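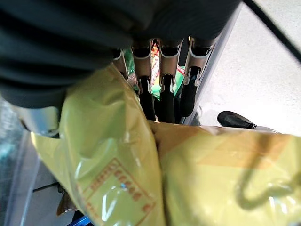 Metal brackets in a row, black rods below.

Two nights of Gondum, and my ears still haven't forgiven me

Doors at half six, first note at ten past seven, and by then the queue for the cloakroom was longer than the one for the bar. Gondum weekend. The game music crowd, in its best jackets and a fair few capes, filling the Plitgate Hall to its last seat. 2,846 of them, according to the board in the foyer. Last June they couldn't shift the balcony.

What changed? The programme, mostly. Sandra Lambert took over as artistic director and threw out the greatest hits medley. No more eleven themes in nine minutes. Instead, one long suite per half, played properly, with the quiet bits left in.

First night belonged to Asau. If you never played it, it's a slow sea-trading game with hardly any talking, and Somtochukwu Olaniyan wrote 142 separate cues for it, most under a minute. On paper a nightmare for the concert hall. She's stitched 17 of them into a suite that runs just over half an hour, and the joins hardly show. The harbour music comes in on low clarinets. Then a very long held note in the violas, longer than is comfortable, and the choir creeping in underneath so softly that I thought somebody's phone was going off.

"I kept cutting it shorter and Rangi kept putting it back," Olaniyan told me in the interval, eating crisps.

Rangi is Rangi McPhee, who conducts without a stick and stamps. You can hear the stamping from row M. It'll be on the recording too, I should think. Doesn't matter. He gets a proper dance rhythm out of the storm section where the game version always sounded a bit like a sewing machine.

Second night, less even. The Nnaji suite is loud and then it's louder. Good brass, terrific brass, but the sound desk had the drums so far forward that the strings were miming from where I sat. Ebere Eze sang the two ballads and sang them beautifully, once they'd found her microphone level, which took a verse and a half. People forgave it. People stood up, in fact.

Best thing all weekend was on the small stage on Monday lunchtime, after most of the coaches had gone. Olanrewaju Fashola, solo piano, the boss themes from three old handheld games taken at half speed. 300 chairs and all of them full, more sat along the wall. He talked between numbers about learning them off a cracked screen with the sound coming out of one side. Played the last one twice becuase he'd messed up the ending and wanted another go.

Gripes. The programme cost too much and spelt Olaniyan two diffrent ways. The merch desk sold out of vinyl before the first interval. And the encore, please, could it not be the same encore both nights.

Lambert says next year's will have a whole evening of chamber pieces, plus a late show for the chiptune lot. I've put my name down for both.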